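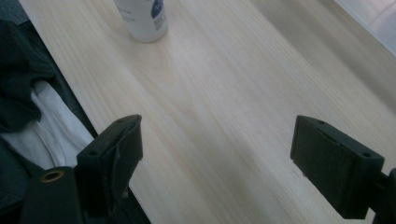 I have been at war with our kitchen table since September, when Ryan Pearce from two doors down moved house and asked if we wanted it. We did. It is a lovely pale blond thing with a long faint grain, and in the mornings it gets those bright patches where the light falls on it and you feel briefly like a person in a catalogue. Then you notice the bottle. There is always a bottle. Today's is white, with some grey print too faint for anyone over forty and a dark navy label, and it stands there on the wood with the calm of something that has signed a lease.

My rule, announced over dinner and received in silence, was that the table should be clear by bedtime. Clear meant clear. The salt could stay, on compassionate grounds. Everything else had a home and could go to it.

The trouble with "everything has a home" is that it was written by somebody with more cupboards. We have one decent cupboard, a drawer that opens if you lift it and pull left, and a Dirkolen shelf unit I bought for £38 and put up myself, which you can tell. The Dirkolen was meant to take all the small upright stuff: vitamins, hand cream, glue, the plant food, the other plant food. It holds a fair amount. It also slopes, so by teatime the lot has crept down to the right-hand end like passengers on a ferry.

So things drift back to the table. I don't think any of us puts them there on purpose. You come in with your hands full, you put one thing down so you can open the fridge, and by the time you've shut the fridge you have forgotten you ever owned it. Three days later it has acquired a coaster.

Elsie Sedgwick, my sister-in-law and a tidy woman, suggested a tray. Put it all on a tray, she said, and it stops being clutter and becomes an arrangement. I bought a tray. For a week we had an arrangement. Then we had an arrangement with post on it, and after that a second arrangement forming next to the first, and I took the tray out to the shed, where it is now under some flowerpots and doing very well.

What has helped, slightly, is a wipe-down. I do it after supper with a damp cloth and then a dry one, always along the grain, and to do it properly you have to pick everything up. Once a thing is in your hand you may as well walk it to the cupboard. I got up to 18 nights in a row before Easter, then we had people round and I lost my place.

The wood is better for it, anyway. There was a ring near the window end that I had put down to Ryan's household and have since had to accept is ours (mug, mine, Tuesday-night-film sort of size). I've been told to try a bit of oil on it and I've been told never to let oil anywhere near it, both times by people who were very sure.

The bottle can stay until tonight. I'd move it now, but the shelf is full at the right-hand end.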